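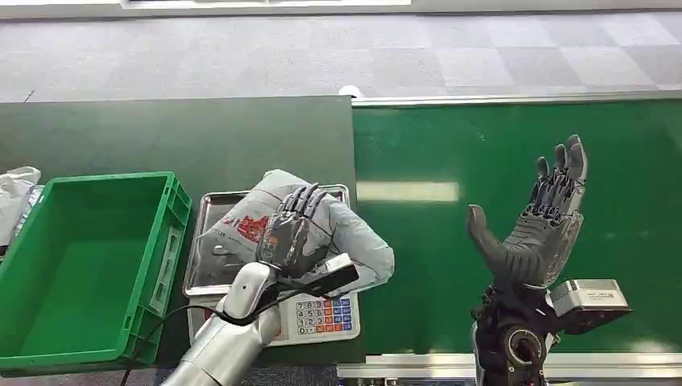

**Why weigh a soft parcel before it goes on the belt?**
The declared weight is often wrong, and an error is easier to put right while the parcel is still next to the crate it came from.

## 3. Layout of the weighing station

### 3.1 Surfaces and equipment

The Flindstead station has two working surfaces next to each other. The left one is a dark green board with a matte finish, on which the crate and the scale stand. The right one is the belt, a brighter green and glossier, with a metal rail along its far side. We refer to them below as the board and the belt. The floor beyond is carpet tile.

Parcels come to the board in an open green plastic crate with ribbed walls. The crate has no fixed position and was not marked out on the board during the study. In the earlier Plellar trial a taped outline was used for it, but the tape lifted in the first week and was not replaced.

The scale has a stainless steel tray with raised edges and a keypad at the front. Its zero was checked at the start of each session, and a 1000 g reference weight was then placed in the middle of the tray. A session went ahead only if the reading fell within 2 g of the reference. Where it did not, the scale was moved slightly on the board, set to zero again and rechecked.

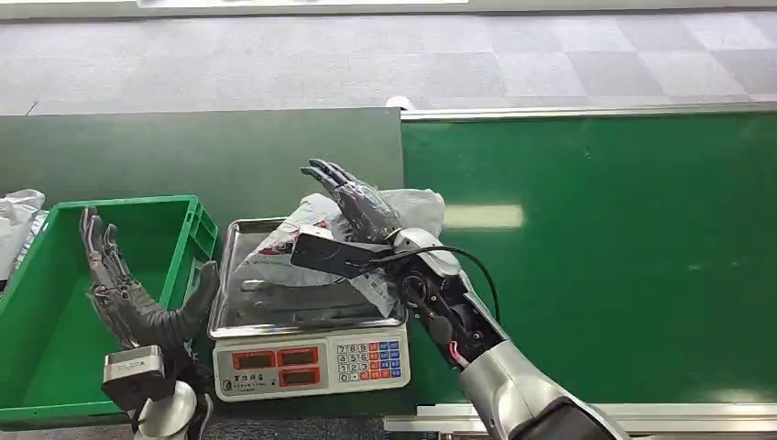 *Igor Czerwiński*

### 3.2 Handling soft parcels

Only soft parcels were included: plastic carrier bags, padded envelopes and plastic mailers. Boxes were left out of the sample. They sit flat on a tray and had given no trouble in the November pilot.

A soft parcel can give a false reading in two ways. Part of it may hang over the side of the tray and touch the board or the scale housing, which takes some of the load. It may also be resting against the crate. Large bags with little in them were the worst for both. The contents slide to one end, and the empty part of the bag spreads out past the tray edge. The instruction was therefore to set the heavy end down first and fold the loose end back over it. A bag that overhung the tray without touching anything was accepted as it was.

The raised edges of the tray helped to stop smaller mailers from sliding off, though they made it harder to pick up a thin one lying flat. Thin mailers were placed with one corner over the edge so that they could be lifted again.

The reading was taken once the display had stayed the same for 5 seconds. It was written on the session sheet together with the declared weight and the parcel type, and the parcel was then moved to the belt. Parcels with no declared weight were recorded and set aside.

### 3.3 Light and surroundings

Daylight reaches the station from a window, and the ceiling lights were kept on throughout. Glare on the belt did not affect the readings. On the steel tray it was more of a nuisance, mostly with white bags, whose edges were hard to tell from the reflection. We tried turning the scale a little away from the light and gave up on it, as the display then faced the wrong way.
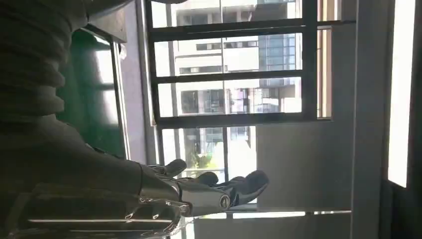

*Figure 3. Window at the Flindstead station, with a white apartment building outside.*

Draughts were considered as a source of error. Two sessions were repeated with the window closed and with the door to the corridor shut, and the readings for the reference weight did not change.

### 3.4 Position of the scale

In the first layout the scale stood at the far left of the board with the crate between it and the belt. Every weighed parcel had to be lifted over the crate, and twice a mailer was dropped back in and weighed again under a new number. Both entries were removed. For the main study the order was changed to crate, scale, belt,

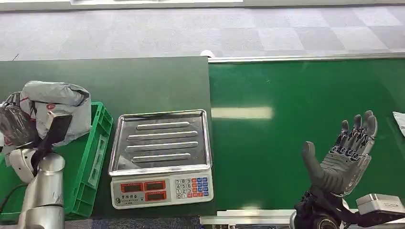
so that a parcel travels in one direction and never passes over those still waiting. All 302 parcels in the main sample were weighed with this order. The scale was kept close to the join between the two surfaces but wholly on the board, well clear of the moving part. An attempt to place it across the join was abandoned after the first zero check failed.

Spare bags and paper were not given a place of their own, and they tended to collect at the ends of the station. Sæther and Tokotico, the two sites that supplied parcels, both use a shelf under the bench for this. We would add one in any further work. The results in Section 4 are given by parcel type and then by supplying site.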